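Wimcombe Leftovers Log
README, last revised 3/14/19

What you've got

A plain CSV of 604 rows, each one a meal that was cooked in a share house in Wimcombe, put in the fridge, and later either eaten or not eaten. There is also a notes file, which is mostly grievances.

The log started in August as a way of settling an argument over whether anyone ever eats leftover rice. It did not settle it. Both sides now cite the data.

Columns

dish: what the cook called it. "Curry" covers a lot of sins. "Curry 2" is the same curry with a tin of chickpeas in it.
cooked_on: day first, then month. I changed my mind once and fixed most of them.
grams_in: weight going into the fridge, container included. See Known problems.
shelf: top, middle, bottom, door. Door is a cry for help.
fate: eaten, binned, frozen, unknown. Unknown means somebody ate it and won't say.
days: whole days from fridge to fate. Blank if frozen, because the freezer is where time stops and so does record keeping.
smell: 1 to 5, scored by whoever opened the lid. Scores of 5 were generally awarded from the hallway.

Where it came from

Nearly all rows are from the Wimcombe house. The last 12 came from a second kitchen in Skakercombe, where they shop weekly and plan their meals, and it shows. If you want a clean picture of human weakness, filter them out. Takeaway counts only if it was moved out of its original packaging. Pizza is excluded, having never once lasted until morning.

Known problems

Weights are gross. We meant to subtract the container and never weighed the containers, half of which have since gone to work in somebody's bag and taken up a new life there. Anything over 1000 grams is soup or a typing error, and I can't always tell you which.
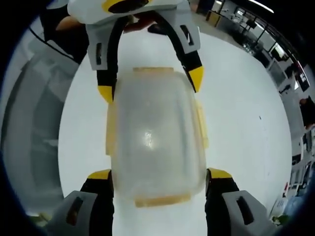
Lids are not recorded. I regret this more than anything else in the file. A lasagne under cling wrap and a lasagne under a plate are different propositions by day three, and the smell column can't tell them apart.

There are 9 duplicate rows, all of them bolognese. I have left them in because I'm not certain they're duplicates.

Using it

Do what you like with it, and mention Wimcombe if you publish. Please don't use it as food safety advice. Corrections are welcome, particularly on the rice.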